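Review: Tatex grasp checker, with the Flandico starter set

Most research on robots and laundry ends with a video in which a T-shirt is folded beautifully, played at a speed the authors hope you won't ask about. Tatex has more modest aims. It looks through the wrist camera at the moment the jaws close and says one of three things: you have hold of nothing, you have hold of one layer, or you have hold of more than you bargained for. Then it goes quiet and lets the rest of your software deal with the news.

I have spent a good part of the autumn with it, and I like it more than I expected to, given that the manual opens with a chapter on the history of weaving.

If you've never tried to get a gripper to pick up a jumper, you may wonder why anyone would pay for this. A rigid part is either in the jaws or it isn't. Cloth is a matter of opinion. The fingers can be shut, the motor current can look perfectly healthy, and the arm will set off across the bench holding two thicknesses of sleeve and a bit of somebody's hem. Or it nudges the fabric into a heap against one finger and closes with great confidence on air. You find out at the far end of the move, when there's nothing to put down, or when everything comes with it. 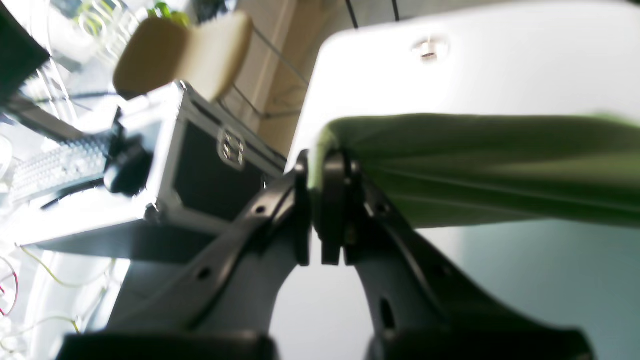
Wrist view with the light green cloth, right fingertip side.

The idea behind Tatex is that the picture from the wrist already holds the answer, and that people have mostly been ignoring it in favour of a big depth camera overhead. I was one of those people. We ran Sabatier for two years, the overhead system, and it was very good at telling us the shape of a cloth on the table and hopeless the second the arm got in the way. The arm is in the way for the whole of the interesting part.

What you get

The starter set comes as a download plus a small box. In the box is a card of fabric swatches, a calibration target, and a sticker. The download has the trained model, the scripts for teaching it your own fabrics, and 1,779 labelled grasps to use as a base. Flandico does the packaging and answers the emails. The method itself came out of a research paper, and you can tell which bits of the documentation were written by which lot, as one half explains everything twice and the other half says "as is obvious".

Installation took me a morning. It should have taken twenty minutes. The installer wanted a folder that it had also decided not to create, and it reported this as "texture error", which sent me off to look at the swatches. Once I'd made the folder by hand, everything worked first time and has gone on working since.

You do need your own pictures as well. The base set was taken with one kind of gripper and yours will be a different shape, sit at a different angle and fill a different part of the view. The manual recommends 200 grasps of your own before you trust anything it says. I thought this was caution and tried it with far fewer. It was not caution. The model decided that the edge of my left finger was a hem, and was thrilled to see it every single time.

How we tested it

We used plain and striped fabrics, things with a fuzzy surface and things without, all in the colours people wear in Britain in November: grey, dark grey, navy, and one hopeful green. Each trial was a pick from wherever the cloth had landed, then a lift, then a pause while a human went over and felt the fold with finger and thumb to see how many layers were in it. That last step is the gold standard in this field and I would love to tell you it is more scientific than it sounds.

We did 300 of these. The human check is dull work and you get faster and worse at it through the afternoon, so we stopped each session at the tea break and started again with a different person.

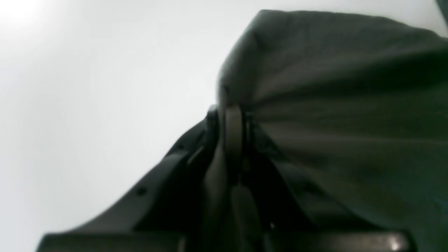
Huscombe Soft Handling Group, Workshop Notes and Reviews

Dark cloth is where I expected it to fall over. A charcoal fabric in dark jaws gives a camera very little to go on, and a lot of what you'd want to see is down in the folds below the pinch, where it is all one murk. I have trouble reading those pictures myself, and I know what I'm looking at. Tatex got the layer count right on the charcoal a little under three times in four. That's a poor score if you were hoping to go home early, but Sabatier on the same cloth was hardly better than tossing a coin, and took longer to land.

More to the point, it knew it was struggling. Every answer comes with a confidence score, and on the dark fabrics the score dropped when the answers got worse. I've used a good many models that are most certain when they are most wrong (I have also sat in meetings with them), so this was a pleasant change. You can set a threshold below which the arm simply opens, backs off and has another go. With that switched on, the charcoal went up to a rate I'd be happy to show a visitor. It also got slower, and the visitor should bring a sandwich.

Stripes, on the other hand, are a gift. When cloth bunches, the stripes bend, and when it turns over an edge they change direction, so the picture is practically annotated before you start. On the striped navy the model was right more than nine times in ten with no special treatment at all. It made me want to go round drawing lines on all the other garments with a ruler. I raised this as a serious suggestion and was told that customers might notice.
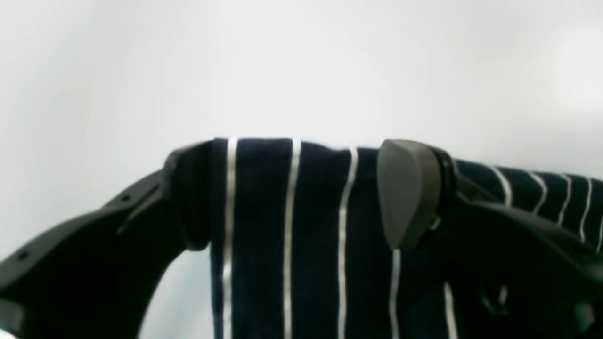 Marian Oakeshott

The paper's own explanation for all this is that the model learns to read the top of the fold, the little ridge between the fingertips, and pays less attention to the cloth hanging below. I was sceptical, so I tried covering parts of the picture to see what upset it. Blanking out the hanging cloth made a small difference. Blanking out a strip no wider than the fingertips, right at the pinch, made it useless. So that claim holds up, at least on our bench, and it has a practical lesson in it: keep the pinch in focus and don't worry too much about anything else. We moved our focus in a touch closer and picked up a few more correct answers for no money, my favourite sort of improvement.

A second claim in the paper held up less well. It says the method "transfers readily between fingertip designs". We swapped one set of tips for another, with the same fingers and the same camera, and the first hour was comedy. Everything was two layers. An empty jaw was two layers. I showed it the calibration target and that was two layers too. It needed a fresh batch of examples before it calmed down, so I would read "readily" as "by Thursday".

The third claim is about speed, and here I have no complaints. The answer arrives before the arm has started to lift. You can run it on an ordinary desktop computer of the sort that is usually under a desk holding up a plant.

The things that annoyed me

The labelling tool has three buttons, and the one for "nothing held" sits exactly where every other program puts "next". I mislabelled a whole tray of perfectly good grasps before I spotted it. There is no undo. There is a button marked "History", which turned out to be more about weaving.

It cannot count above two. Past one layer, everything is "multiple", whether you have the front and back of a shirt or have gathered up half the basket. For our purposes that's fine, as the cure is the same: let go and try again. If you are trying to pick up a pair of stacked cloths on purpose, look elsewhere.

Thick knits confuse it in one particular way. A single layer of something bulky, pinched hard, stands up above the fingertips in a little flap, and to the model that flap looks like an extra fold. We got round it by adding more examples of knitwear and being patient, but the first version of our model was deeply suspicious of sweatshirts, and I'm not sure the present one has forgiven them.

And the price. The licence is per arm, and Flandico counts a two-armed cell as two even when only one of the pair ever does any picking. I wrote to ask about this and had a friendly reply with a quotation for three.

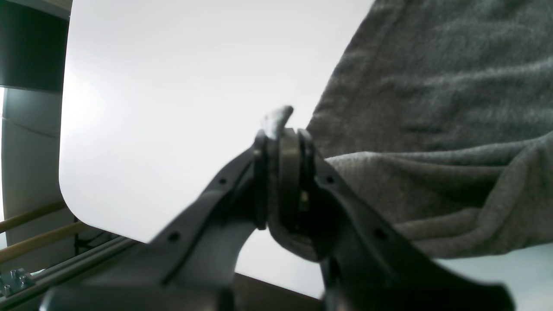

Should you bother?

If you handle cloth with a parallel-jaw gripper and you already have a camera on the wrist, yes, I think so. You'll spend a week taking pictures and another being rude about the labelling tool, and after that you will have a robot that mostly knows when it has missed. For us that has been worth more than any amount of cleverness about where to grab in the first place. A bad pick that gets noticed costs a few seconds. A bad pick that goes through ends up as a knot in the output bin and a note stuck to my monitor.

If your work is all dark, fluffy and unpatterned, try the trial version first and be strict with the threshold. Put up another lamp while you're about it. The paper says lighting makes little difference, and the paper had better windows than we do.

If you have only an overhead camera, the starter set will do nothing for you, and you'd be better off spending the money on a wrist mount and coming back later.

We are keeping it. The next job is to leave it running until it has done about 1,000 picks on the towels without anyone standing over it, and see whether the confidence scores drift as the fingertips wear. I'll add the results to this page, along with whatever Flandico says about undo.

Good: fast, admits when it's unsure, very strong on stripes, works on modest hardware.

Bad: labelling tool, new fingertips mean new training, licence per arm, the weaving.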